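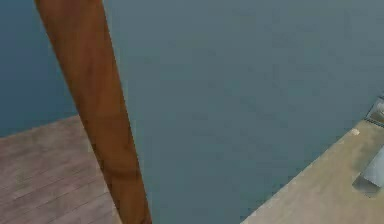
Gelesen im Oktober: „Der Schlüssel zur Wache“ von Tanko Babalola

Tanko Babalola war lange Polizist in Mellormont, zuerst im Streifendienst, später als Leiter der kleinen Wache am Hafen. Sein Erinnerungsbuch ist jetzt bei Hinurus auf Deutsch erschienen, übersetzt von Yiğit Saraç. Es hat 364 Seiten, dazu kommen eine Karte des Bezirks und ein Personenverzeichnis.

Babalola erzählt der Reihe nach. Er fängt mit dem ersten Nachtdienst an, in dem er sich auf dem Weg zu einem Einbruch verfährt und beim Hintereingang einer Bäckerei landet, und hört mit der Übergabe des Schlüssels an seine Nachfolgerin auf. Dazwischen liegen 41 kurze Kapitel, manche kaum zwei Seiten lang. Wer einen durchgehenden Kriminalfall erwartet, wird enttäuscht sein. Viele Einsätze enden damit, dass jemand nach Hause gefahren wird oder ein Protokoll unterschreibt.

Den größten Raum nimmt die Brandserie in Geddes ein, dem Nachbarort, für den die Wache mit zuständig war. In einem Sommer brannten dort Scheunen, Bootsschuppen und zuletzt das Lager einer Spedition. Babalola war nicht der leitende Ermittler, und er tut auch nicht so. Er hat an Türen geklingelt, Listen mit Kennzeichen geführt und am Ende einen Zeugen gefunden, der schon zweimal befragt worden war und beide Male das Falsche gefragt wurde. Diese rund 90 Seiten sind der beste Teil des Buches. Man versteht, wie viel von solchen Ermittlungen am Telefon und an Küchentischen stattfindet.

Schwächer ist der Abschnitt über die Zusammenlegung der Wachen. Der Autor hat sich damals offensichtlich sehr geärgert und ärgert sich immer noch. Er zitiert Dienstpläne und einen Briefwechsel mit der Bezirksverwaltung, in dem es um 126 Überstunden geht. Die Gegenseite kommt kaum zu Wort. Für Leser, die selbst im Polizeidienst gearbeitet haben, mag das interessant sein, ich habe hier quergelesen.

Zurückhaltend geht Babalola mit den Opfern um. Namen sind geändert, Verletzungen werden knapp genannt und nicht ausgemalt. Beim Tod eines Kollegen bricht das Kapitel nach einer halben Seite ab, und das nächste beginnt drei Wochen später. Über Fehler schreibt er offen, auch über eigene. Eine Festnahme auf dem Wochenmarkt traf den falschen Mann, und die Entschuldigung dafür kam erst nach Monaten. Ob er heute anders handeln würde, lässt er stehen, ohne die Frage zu beantworten.

Die Übersetzung liest sich gut. Saraç hat den trockenen Ton beibehalten und die Dienstgrade nicht krampfhaft eingedeutscht. Eine Liste der Ränge steht hinten, man braucht sie am Anfang öfter. An zwei Stellen stimmt die Schreibweise eines Straßennamens nicht mit der Karte überein. Die Karte selbst ist zu klein gedruckt, Geddes liegt genau im Falz.

Zur Ausstattung: fester Einband, Lesebändchen, ordentliches Papier. Die Schrift ist angenehm groß. Ein Sachregister fehlt, was bei einem Buch mit so vielen Orten und Vorgängen schade ist. Die Originalausgabe bei Zevitz hatte 381 Seiten. Laut Nachbemerkung entfielen für die deutsche Fassung ein Vorwort und ein Kapitel über das örtliche Wahlrecht. Das Vorwort hätte ich gern gelesen.

Wer sich für Polizeialltag in einer Kleinstadt interessiert, bekommt hier einen brauchbaren und glaubwürdigen Bericht. Als Einstieg eignet sich das Kapitel „Frühschicht“, das auch ohne Vorwissen funktioniert. Für Freunde von Serienmördern und großen Prozessen ist das Buch nichts. Ich gebe vier von fünf Punkten, den Abzug gibt es für den Mittelteil und das fehlende Register.

Tanko Babalola: Der Schlüssel zur Wache. Erinnerungen aus Mellormont. Aus dem Englischen von Yiğit Saraç. Hinurus, gebunden, 364 Seiten.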